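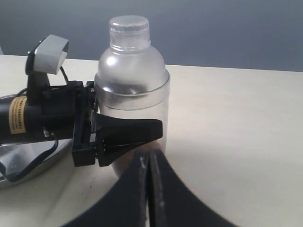 Pikell, the housewares supplier, has revised its barware line for bars and home kitchens that mix drinks without a full metal set. The new shaker, sold under the Ameo name, goes on sale in February. It keeps the three-part form familiar to most bartenders, but the body is clear so that the contents can be checked from the side. A small ribbed cap sits over a frosted, dome-shaped lid, and a polished silver band wraps the body where the lid meets the lower vessel. According to the company, the band was added after early users found the joint hard to grip with damp hands.

The product was shown on Monday at the Dehghan trade showroom, where buyers from small hotels and restaurant groups were invited to handle the line. Hafiz Yusof, product manager at Pikell, said the cap and lid had taken up most of the design time.

"The old cap had smooth sides and people twisted it off at an angle," Yusof said. "The new one has grooves. It comes off straight, and the lid stays where it is."

The stated capacity is 483 milliliters, enough for 2 standard cocktails with ice. The lid and the lower vessel separate for washing. Pikell advises against dishwasher use for the band, which can dull after repeated cycles with strong detergent – hand washing with a soft cloth is recommended. Replacement caps will be sold separately.
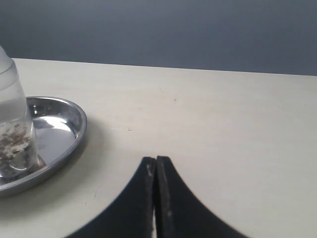

Dry ingredients are the second part of the launch. Pikell is adding serving dishes and clear containers to the same line, with the aim of keeping garnishes, seeds and spices in view at the bar. The dishes are shallow and round, in stainless steel with a rolled rim, and a tall container can be stood inside one so that anything spilled stays off the counter. Small brown and beige granules show plainly through the lower wall of a container, and Yusof said staff should be able to judge from a glance when a refill is due. The upper walls have a frosted look with a ridge.

The dishes will be offered singly and in trays of assorted sizes. Pikell said the rim was rolled outward to give a finger hold when the dish is lifted from a flat surface. No lids are planned for the dishes.

Distribution will be handled by Fulta, which already carries the company's measuring cups and strainers. Fulta said trade customers could place orders from the week of the launch, with a minimum of 100 pieces across the line. Mixed orders of shakers, dishes and containers count toward that figure. Retail packs will follow once trade orders have been filled.

Prices were not given at the showing. Yusof said a list would be sent to registered buyers before the end of the month. The existing all-metal shaker remains in the catalog, and spare parts for it will continue to be supplied.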